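Stollau Support Portal
Ticket: Cell 46, right arm, finger gap wanders after homing
Product: Girkumari two-arm bench cell, yellow fingers
Site: Fastdale
Opened: 2020-01-01
Priority: Low (set by portal), High (set by the person who has to stand next to it)
Status: Closed, pending regret

Reported fault
Right gripper homes without complaint, reports zero, then closes five millimetres short of where it closed on the previous run. Left gripper behaves. Console shows all green, as it did the time the power supply let the smoke out.

Log, entry 1
Power cycled. Power cycled again in a firmer tone. No change.

Log, entry 2
Support asked for the firmware version. Supplied. Support asked for the firmware version. Supplied it again, same number, slightly larger type. Was told to update. Updated. Fingers now close short with the current firmware.

Log, entry 3
Swapped the servo leads at the controller, left for right. Fault stayed with the right gripper, so the controller is off the hook and the trouble is mechanical or in the servo itself. Swapped the leads back and labelled them, the previous labels having been written by an optimist in whiteboard marker.

Log, entry 4
Support asked for wrist camera views with the fingers open, no part in the grip, before anything came off the arm.

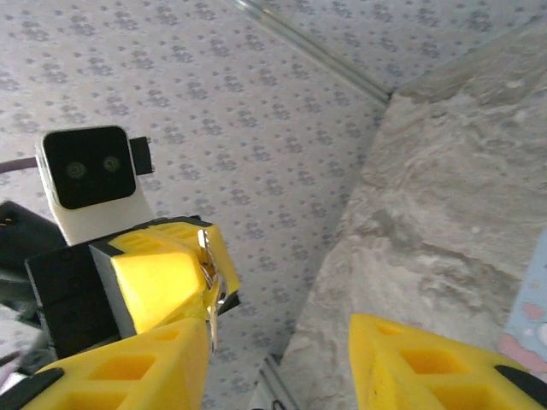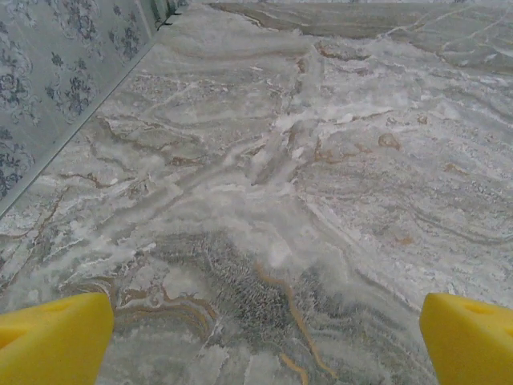
Right wrist camera in the first, with the other arm's camera module at left. Fingers apart in both.

Log, entry 5
Reply from support: fingers look fine, please check the horn screw. The horn screw is under the finger mount, which is under four other screws, one of which had been done up by somebody with a grudge. Penetrating oil, a cup of tea, then the good driver instead of the one in the drawer.

Horn screw found half a turn loose. The horn was walking on the spline each time the fingers met the stop, and homing then took the new position as gospel. Spline has light wear on one side but still bites. Cleaned with metho, dab of medium threadlocker, done up to the figure in the Soltani servo sheet. The Girkumari manual gives a different figure on two different pages, so it was left out of the discussion.

Log, entry 6
Re-homed. Ran 30 open and close cycles at half speed, then 20 at full. Gap repeats to within what the feeler gauges can tell me. Warmed the cell up over lunch and ran the lot again with the same result.

Log, entry 7
Checked the left gripper while the driver was out. Horn screw tight. Cable at the left camera module had no strain relief to speak of, so it now has a tie and a bit of slack. Did not alter the camera angle. The last person who altered the camera angle spent the arvo recalibrating.

Outstanding
1. Spare horn on order through Stollau. Portal lists it as in stock and also as discontinued.
2. Add horn screw to the March service sheet, both arms.
3. Portal still wants a reason code. "Loose screw" isn't on the menu. Filed under "Environmental, other".

Resolution accepted by site. Satisfaction survey received before the fix and again after it. Second one left blank.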